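Subject: Re: [farnus-kit] Gripper order for April

Parvaneh Bakhtiari wrote:
> Can we settle the gripper budget before Floswood's quote lapses? I have 14 down
> at 200 each, plus fingers.

Fourteen is ambitious, given we have people to hold 2 of them. I'd buy four and put the difference into spare fingers, the yellow ones, which go missing like teaspoons.
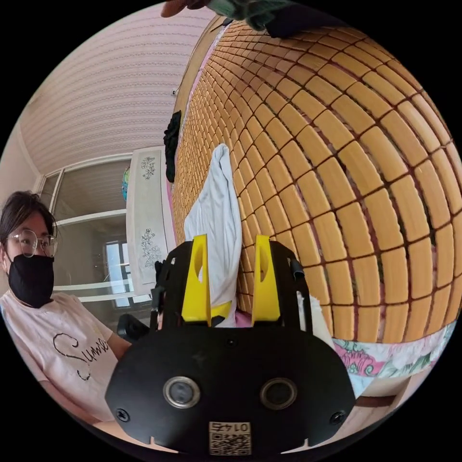

Jalten want 764 for the service plan. For that I'd expect them to come round and fold the laundry themselves. Can we leave it out until April and see what breaks?

Hashemi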